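The Faucet Is the Whole Job

I've been putting off a post about bathroom sinks for months because who wants to read about bathroom sinks? But then I mentioned my cloth routine in the last newsletter and got more email about that than I did about the entire kitchen pantry series, so fine, you win! Sinks it is.
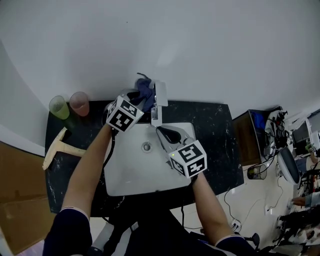
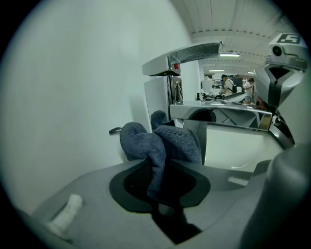 Photos: Unai Campos

So, a little background. We moved into the Batora Street place in December, and the powder room came with a black marble counter and one of those flat, boxy faucets that look like they belong in a hotel. I loved it on the walk-through. I loved it for maybe a week after that too. Then I noticed that every single drop of water that lands on black marble leaves a little ghost of itself behind, and that a flat faucet lever is basically a shelf for toothpaste. My old bathroom had beige everything and a round knobby faucet, and I could go ages between cleanings without a soul suspecting (sorry, Mom).

My friend Shamim Soomro used to clean vacation rentals, and she did 31 of them one summer, so when she came for dinner and disappeared into the powder room for a while I got nervous. She came out and told me the basin looked fine, the counter looked fine, and the faucet made the whole thing look dirty. She was right, and it was so annoying. You can have a spotless white bowl, but if there's a cloudy faucet standing at the back of it, that's where your eye goes. She wipes the faucet, dries the faucet, and then decides if the rest even needs anything.

I've been doing it her way ever since, with a few changes of my own.

First, the cloth. I've gone dark blue and I'm not going back. White cloths look lovely in a stack, but mine turned a sad dishwater color by the third wash, and then I'd feel bad and throw them out. The dark ones hide everything. I bought a pack of 18 from a shop called Cukomton, and they live in a basket under the stairs with the spare toilet paper. They shed like crazy the first time through the laundry, so wash them alone! I did not, and I had a white bathrobe with navy fuzz on it until I gave up and made it my gardening bathrobe.

Second, I don't fold. I know, I know. Every cleaning person on the internet wants you to fold the cloth into neat quarters and turn to a fresh side as you go, and for a mirror or a big tabletop I do exactly that. For a faucet, a scrunched-up cloth is just better. You drape it over the top, squish it down, and the folds get into the spots around the lever that a flat pad of fabric slides right past. Then you pull it toward you along the spout. Two or three passes and I'm done with the top part.

Then comes the back. Oh, the back of the faucet. If you've never looked behind yours, go look, I'll wait. There's a strip of counter between the faucet and the wall that collects a sort of gray paste, and on marble it blends in with the veining so well that I honestly thought it was part of the stone for the first month. I thread the cloth behind there and floss it side to side, holding one end in each hand. It's weirdly satisfying.

For the counter itself I keep it simple: warm water, one drop of dish soap, wipe, wipe again with plain water, dry. No vinegar, please. Marble and acid do not get along, and you'll end up with dull patches that won't buff out with a cloth. I learned this in my twenties from a lemon wedge and a rented coffee table, and the deposit is still a sore subject. I've also quit the spray I used to swear by (the Arnero citrus one, if you remember me going on and on about it) for anything stone. I still use it on the tub.

The drying is the part I used to skip, and it makes the biggest difference of anything. Damp chrome looks clean for a few minutes and then the spots show up. I use a second cloth, bone dry, and go faucet, then the rim of the basin, then the counter, and last of all the drain. Yes, the drain! A shiny drain in a white bowl is such a cheap thrill. I give it a quick polish with a corner of the cloth that hasn't touched anything else.

Now, the cups. We keep two plastic ones on the counter, a green one and a pinkish-red one, back in the corner by the wall. I've tried fancier things there. I had a ceramic tumbler from Gallardo that was gorgeous and lasted until somebody small knocked it into the sink. Plastic bounces. They do leave rings, so I lift them both when I wipe and rinse them out while I'm at it, and about once a week they ride along in the top rack of the dishwasher. I like the color next to all that black, too. My husband thinks they look like they came free with a kids' meal. He isn't wrong, but he also isn't the one wiping the counter.

A couple of things people asked by email:

Do I do this every day? No. I do the faucet most mornings, since I'm standing there anyway, and the counter every few days. The proper scrub of the basin happens when I notice it needs one.

What about hard water crust around the base? If your counter isn't stone, a cloth soaked in vinegar and wrapped around the base will loosen it. If it is stone, I'd use a wooden toothpick, a little dish soap and a podcast. It's slow going. Mine took most of an episode and a half, and I had to stop because my back was complaining.

Do I use fabric softener on the cloths? Never! It coats the loops and then they push water around without picking any of it up. If you've already done it, a couple of hot washes with nothing but regular detergent should bring them back.

Shamim came by again last week, by the way. She went in to wash her hands, came out, and said, "Now do the light switch."

So the light switches are next, and I've already found one I'm ashamed of.

Contact | © 2505 Batora Street Blog | Back to top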